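Lamp cord running across a round table, how do you deal with it?
Posted in Home & Living > Lighting
754 views

Anum Rajput

Hi all, I moved into a one bedroom in July and I'm trying to turn the corner by the long wall into a reading spot. I have a round table, light wood top, and I love it. What I don't love is the cord situation. The only outlet on that side is low down behind the radiator, and wherever I put the lamp I end up with the cord wandering over the top and off the side like a lost snake.

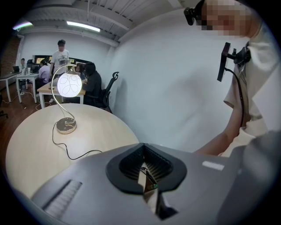 The table, pale wood grain top, round edge.

With a square table I'd just shove it against the wall and drop the cord down the back. With a round one there's always a gap on both sides, so you see the cord whatever you do! I'm renting, so no new outlets and nothing that takes the paint off. I also don't want to drill the table (my mother would drive over here and take it back).

I looked at a rechargeable lamp, the Brelleleo one, but reviews say it dims a lot after a few hours and I read late. My sister says get a floor lamp and stop complaining. Maybe she's right, but I already have the table lamp and I like the shade, it's a white dome with skinny gray loops drawn on it.

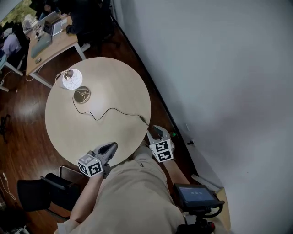
Lamp on, cord doing its thing toward the right side.

Also, is it bad to have the little black connector thing on the cord sitting so near the rim? It seems like it wants to pull the whole cord down with it.

Oluwaseun Oyewole

I've had a round table in every place I've lived, so I've been through all of this. It can look really tidy and you don't have to drill anything.

Start by turning the lamp so the cord leaves the base on the side nearest the outlet. I know that sounds too simple, but most people face the lamp the way they like it and let the cord go wherever. On yours the arm is curved, so play with it for a bit, you might find an angle where the light still lands on your book and the cord only has to cross a few inches of wood.

Next, get the cord under the table as soon as you can. Bring it over the rim, then stick a couple of those removable adhesive clips on the underside and run it across to whichever leg is closest to the wall (or to the middle if yours is a pedestal, I can't tell). Then down the leg with soft hook and loop ties. I used 2 on mine and that was plenty. Don't use the clear tape people recommend, it goes yellow and gummy and you'll be scrubbing at it with cooking oil like I was.

For the connector, I'd check what it is before you hide it. If it's a switch, you want it where your hand can find it in the dark. If it's just where two parts of the cord plug together, put it under the tabletop with a clip on each side so the weight isn't hanging. If it's a dimmer or any kind of power supply and it gets warm, leave it out in the open air and don't wrap it in anything.

And please don't run the cord under a rug to get to the outlet. They get stepped on and wear through where you can't see it. Along the baseboard is fine, there are paintable covers for that, and the Zurkier ones come off clean if you warm them up with a hair dryer first and pull slowly. Test one in a hidden spot, though. Rental paint can be terrible.

Last thing, watch the radiator. Keep the slack off it in winter.

Yaroslav Melnychuk

just get a floor lamp lol. your sister knows

or put a plant in front of the cord. that's what i did and i haven't thought about it since

Maham Janjua

I'd go along with most of what Oluwaseun said, but I'm not a fan of adhesive clips on wood you care about. I had some lift a strip of finish off an Astelside side table, and that was the underside, which is usually rougher anyway. Now I use a small clamp-on cable holder that grips the edge. It shows a little, but you can get one in a wood tone.

Also, a tray! A round tray under the lamp with the extra cord coiled behind the base makes it look like you meant it. Mine was 20 dollars at a flea market. Just coil it loosely, and leave enough slack that if somebody catches the cord with a foot the lamp doesn't come with it.

Anum Rajput

Thank you! Going to try turning the base tonight and look into the clamp thing. Yaroslav, my sister says hi.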